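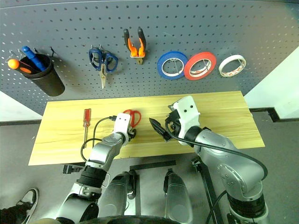 Figure 1. Hand tools and rolls of tape hung on a pegboard above a work table.

2024-04-17
By the Kurlow project group, Community Studies

Shared Tools in a Small Town: A Study of Household Borrowing in Rudedstead

Introduction

This report presents the findings of a project on how households in Rudedstead obtain the tools they need for small repairs. The project was carried out as part of the second-year Community Studies program and ran from October until the end of the following term. The group chose the subject after the town's only hardware shop, Grorik, reduced its opening hours and stopped hiring out equipment. Residents now travel to Vincze for most purchases, and the return trip takes a good part of a morning by bus.

The question set for the project was a simple one: when people in Rudedstead need a tool they do not have, what do they do? The group also wished to learn whether there would be enough interest to support a lending service in the Kurlow building, where the ground floor has been available for community use in the evenings.

Method

A printed questionnaire was delivered to 300 households in three neighbourhoods. It contained nine questions and could be returned by post or left in a box at the library. An online version was offered as well, but only a handful of people used it and their answers have been counted with the printed ones. In total, 147 completed questionnaires were received.

The group then held short interviews with residents who had said they were willing to talk further. Interviews lasted between ten and 40 minutes. Notes were taken by hand and read back to the person at the end, so that any mistakes could be corrected. No recordings were made.

One neighbourhood is made up mainly of rented flats, and fewer replies came from there than from the other two. The results should therefore be read with some care where they concern tenants.

Findings

Most households own a few basic items. A hammer, a screwdriver and a tape measure were named most often. Ownership dropped sharply for anything used less than once a year, such as a tile cutter, a long ladder or a floor sander.

Of the 147 households that replied, 86 had borrowed at least one tool in the past year. Family was the most common source, followed by neighbours. Several people noted that they would ask a relative in another town before they would knock on a door in their own street. In the interviews this was usually explained as a matter of not wanting to be a bother. Older residents were more at ease asking neighbours, and many could describe arrangements that had lasted for decades – one ladder shared between four houses, for instance, and stored at whichever house had used it last.

Putting off the job was the second most frequent response to lacking a tool. Dripping taps, loose gate hinges and sticking doors were mentioned again and again. A number of residents had waited more than a year to deal with a repair that they judged would take less than an hour.

Cost was raised less often than the group had expected. Storage was the greater concern. People living in flats had little wish to own larger equipment, even when they could afford it, as they had nowhere dry to keep it.

On the proposed lending service, 42 households said they would use it in its first year, and a further group said they might, depending on the opening hours. Evenings and weekends were strongly favoured. Opinion was divided on charges. Some residents preferred a yearly fee, others a small payment each time, and a few felt that a refundable deposit would be enough. Nine households offered to donate tools they no longer needed.

Concerns

Three matters came up in nearly every interview. The first was damage, and in particular who would pay if a tool came back broken. The second was safety. Residents were comfortable with the idea of lending hand tools, but several felt that power tools should be lent only after a short demonstration. The third was late return. People who had belonged to a garden equipment club in Vincze recalled that it had closed after its one good hedge trimmer went missing for an entire summer.

The group was unable to obtain a firm answer on insurance before the end of the project. The two providers contacted asked for a full list of equipment, and such a list cannot be drawn up until donations are confirmed.

Recommendations

The group recommends that a trial lending service be run in the Kurlow building on two evenings per week for six months. The trial should begin with hand tools only. Each item should be labelled and entered in a paper register, with a loan period of seven days. A yearly fee with a reduced rate for tenants and students is suggested, to be reviewed at the end of the trial.

It is further recommended that printed notices be placed in the entrance halls of the rented flats, in view of the low number of replies from that neighbourhood. Before any power tools are accepted, the insurance question should be settled in writing.

A copy of the questionnaire and the full table of replies have been lodged with the program office and may be consulted there on request.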